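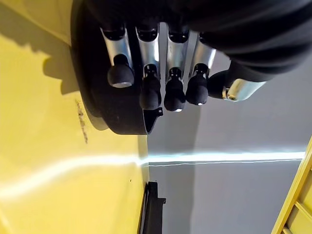 Matte yellow, under item 2.

Donddale Shared Kitchen — Notes from the May users' meeting

We began at seven in the evening, once the extra chairs had been brought in and everyone who wanted tea had some. It was a good turnout, with bakers, soup makers and the evening cooking class all represented, and a warm welcome was given to those joining us for the first time. Apologies had come in from the jam group, who were at a fair.

1. Notes from last time
Read through and agreed, with one correction: the spare oven racks are kept on the bottom shelf and should be put back there. The squeaky door has been oiled, and the group asked that thanks be written down for that, so here they are.

2. The yellow surface
We spent a good while on this, more than we had planned, but people clearly care about it. Almost everyone likes the color, which is a mustard yellow with a matte finish, and several people said how cheerful it makes the place on a gray morning. The worry is stains. Turmeric and beet juice were both mentioned with feeling! It was agreed that spills should be wiped up with a soft cloth and plain soapy water, and that the scouring pads will live in the cupboard with the oven cleaner so that they are not picked up by mistake. One baker asked whether we might repaint in white. There was a friendly discussion and very little support, and the matter was left there.

3. Time between bookings
The soup makers asked for a longer gap between groups, as they often find themselves drying pots while the next people are waiting politely in the hall. After some back and forth we settled on 15 minutes, to be tried over the summer and talked about again in the fall. Please do use the gap for putting away and leave the chatting for the hall (we know, we know).

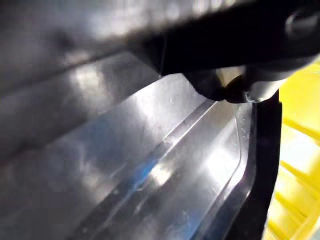
Polished silver metal with the raised ridge, under item 4.

4. The metalwork
The evening class reported that they find the shallow channel beside the ridge fiddly to clean, and asked how others manage. The best tip came from the bread bakers — an old toothbrush run along the side of the ridge, then a damp cloth, then a dry one. It was also asked whether we should be aiming for a mirror shine. The general feeling was that clean is plenty, and that cloudy patches under the overhead light are nothing to lose sleep over.

A quote from Skureo for polishing came to over $300. We were grateful to have it, but would like to hear from Voicu as well before spending that kind of money. Held over to the next meeting.

5. Supplies
Guvero can deliver cloths and dish soap together, and we agreed to order 20 cloths to begin with. Used ones go in the wash bag, please, and not over the faucet.

6. Anything else
The cooking class offered leftover lemon cake, which was accepted at once. There was a short conversation about whether the radio should stay, and it stays.

Next meeting in June, same hour. Items for discussion can be left on the notice board.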